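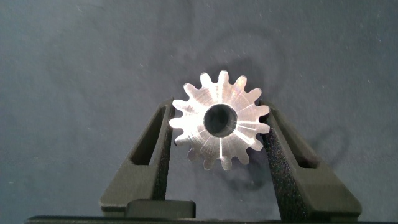 Small spur gear, front face.

Grekside gear and plate set - README

Parts covered: spur gears in more than one size, and a flat round plate with a large central hole. All are metal, some bright, some darker gray. The drawings are by Reto Steiner and use revision 8.

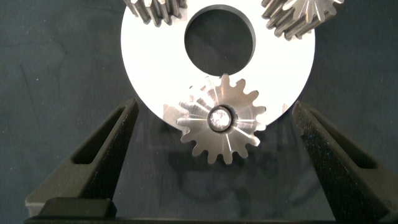
Part names follow the Gasser parts list. "Bore" means the central hole of a gear, "rim" the outer edge of the plate. Tooth counts are in the parts file, 78 rows, one per part - blank cells mean not yet checked. Alloy is not recorded.

Corrections to Ekua Darko. Last edited Sunday, February 7, 2021.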